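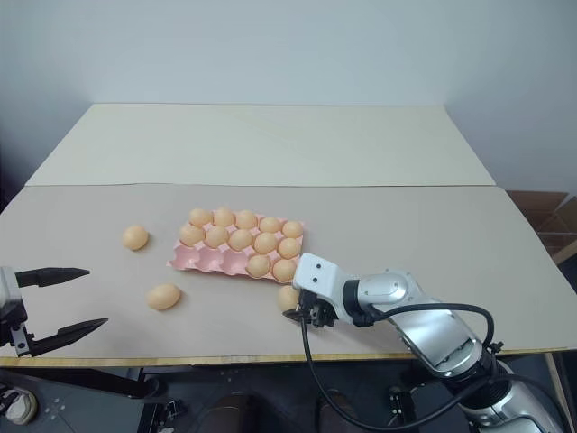

Thread last edited: August 23, 2018

Print this thread | E-mail this thread

Two-arm egg cell, cable dressing and finger settings

plumbline_bob
Finally got the Pleltdale cell onto its new table and I'm having a lovely time with it, so forgive the length. Two arms, one pulp tray of fifteen, loose eggs put down wherever you like on the beige sheet. Fingers are the long Rudetti ones with the pointed tips, opening to 84 mm, and I've turned the closing force right down. Controller is the Furtună, same as my last build.

What I'd like opinions on is the right arm. The gripper cable is still hanging in a big loop down past the front edge of the table. I left it long because the wrist has to roll a good way over to get at eggs lying on their sides, and the first time I tied it back it went tight before the wrist was round. The loop has behaved so far but I don't love it. Left arm to follow once I've settled on something.

tappet
Great fun, this! But I'd have that cable up before you do anything else. A hanging loop finds the table edge sooner or later, and when it does it tugs at the gripper plug, which is the one bit you don't want tugged. Two soft straps, one at the elbow, one just behind the wrist ring, and put the slack between them.

plumbline_bob
Tried more or less that, the rear strap was fine and the front one was the trouble. Might be that I had it too near the ring.

oddsocket
I'm going to disagree with tappet. Slack between two straps on a short arm just makes a smaller loop that flexes in the same place every time. Mine hung free for a whole August of daily running and the only cable I've lost was a strapped one. Check it by hand every 900 picks and leave it alone.

tappet
One cable each, then, hardly proof! What bend did yours have at the strap?

oddsocket
Tight. Fair point.

plumbline_bob
OK, so the plan is rear strap only, loop shortened until it clears the edge with the wrist rolled fully both ways. I'll do that with the power off and the arm moved by hand.

Other job is the surface. The near sheet is where all the picking happens and the pale board at the back stays clear. I've kept the joint between them well behind the tray. Tray position was taught with the long side running left to right, and if somebody nudges it I just re-teach two corner cups and the Furtună works out the rest. Takes no time at all, I'm so pleased with that bit. I work from the back row forwards so the arm isn't reaching over empty cups later.
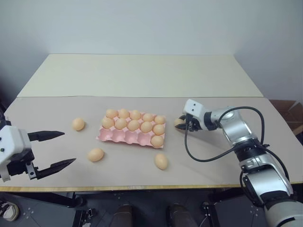 Rowan_Tree_Works: Have you looked at the fingertips yet? On the Rudettis the tips wear on the inside first, and you'll see eggs starting to turn in the grip well before you see any marks on the finger. I swapped mine at 681 picks, which oddsocket will say was early.

oddsocket
It was early.

plumbline_bob
Not yet! Is there a trick to telling wear from a force setting that's drifted?

Rowan_Tree_Works
Close them on a strip of paper and pull. If it slides out at the tip but holds further back, it's wear. If it slides everywhere, look at the force.

tappet
Also check the little screws at the finger root while you're in there. Mine came from Caltinwood with one barely nipped up.

plumbline_bob
Brilliant, doing both tonight. Will report back on the strap as well.

Print this thread | E-mail this thread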